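The Gripper School Upstairs in Estmont

I got to Estmont a little after 8 a.m. on a wet March morning, and by 8:30 I had already failed to pick up a mug that didn't exist. That's the job here, more or less! The Clostavus project teaches a learning system to handle everyday things, and it learns from examples (lots and lots of them) made by people who sit at a desk, hold a controller, and do the task in simulation until it comes out right.

They call each try an episode. You press a pedal to start it, move the arm, close the gripper, put the thing down, press the pedal again. Then you say whether you'd keep it. The current target is 1,000 kept episodes for a single task, which sounded crazy to me until I heard that a quick operator can bank 50 before lunch. I banked two. In my defense, I spent a long time just staring at the wrist view, which is what the system itself gets to learn from, and it takes some getting used to. You think you'll be looking at a kitchen. A lot of the time you're looking at a whole lot of gray with a fingertip in each bottom corner, and you have to work out from that which way to go. 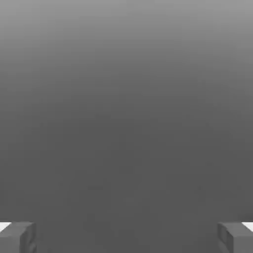 Leave the dull stretches in, one of the operators told me, because a system that only ever sees the good part has no clue what to do when it's staring at nothing. I'd been about to ask why they didn't just trim everything down to the grab, so that took care of my next question.

There's an argument going on about this, by the way, and I got to hear plenty of it over coffee. The Timmermans batch, recorded last year, was trimmed hard, and some people still like it better (shorter files, faster training, less to check). The newer Cendisero batch keeps every second between the two pedal presses, pauses and wobbles and all. I came down on the Cendisero side, mostly out of sympathy for the wobbles.

Checking is its own shift. After lunch I sat in on a review, 71 episodes played back at double speed, with a key for keep and a key for toss. The tosses are funny at first and then a bit sad, like watching somebody miss the same bus over and over. A few get a third label, "recovered," for when the operator fumbles and then fixes it, and everybody perks up when one of those comes along. I asked if my two counted. One did. It's in the Cendisero folder now, long hesitation at the start included.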